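The long way round for a box of limes

Trillgate wholesale market opens at 2am and is mostly finished by the time the rest of the town has its breakfast. There are 149 stalls under the one roof, down from more than 200 when Lakmal Ekanayake started there as a porter. He now runs Mallia, a fruit and vegetable wholesaler with six staff and two vans, and he has had the same pitch by the north doors throughout.

His customers are cafes, school kitchens and corner shops. Most of them used to come in person. They would press the avocados, complain about the price and leave with what they wanted. Since July, he says, more than half have ordered by phone the night before and asked for delivery.

"I don't mind driving," he says. "I mind that they can't see what's good. Last week the plums were the best I've had all year and I couldn't give them away."

Five pitches along, Shafiq Sivakumar sells herbs, chillies and limes under the Begum name, which belonged to his aunt. He keeps his orders in a hardback notebook and does the sums on the cover. Limes come in by the box and go out by the box, and he will not split one for anybody except the woman from the noodle bar on Pondia Street, who has been buying from the family since the stall opened.
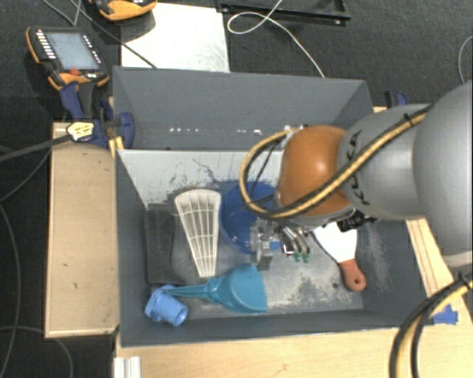
What the rent pays for

A standard pitch costs £1,139 a month. That covers lighting, cleaning, waste and the use of the cold store, though not the forklift, which is booked by the half hour. Traders have argued about the forklift for years.

The roof is the larger worry. Rain gets in over the south aisle, and the stalls there have been moved forward twice to keep the potatoes dry. Repairs are due to start in the new year, one bay at a time, so that trading can carry on.

Ekanayake expects to lose his pitch for almost a month while the work is done. He has asked for a space near the loading bays and has yet to hear back.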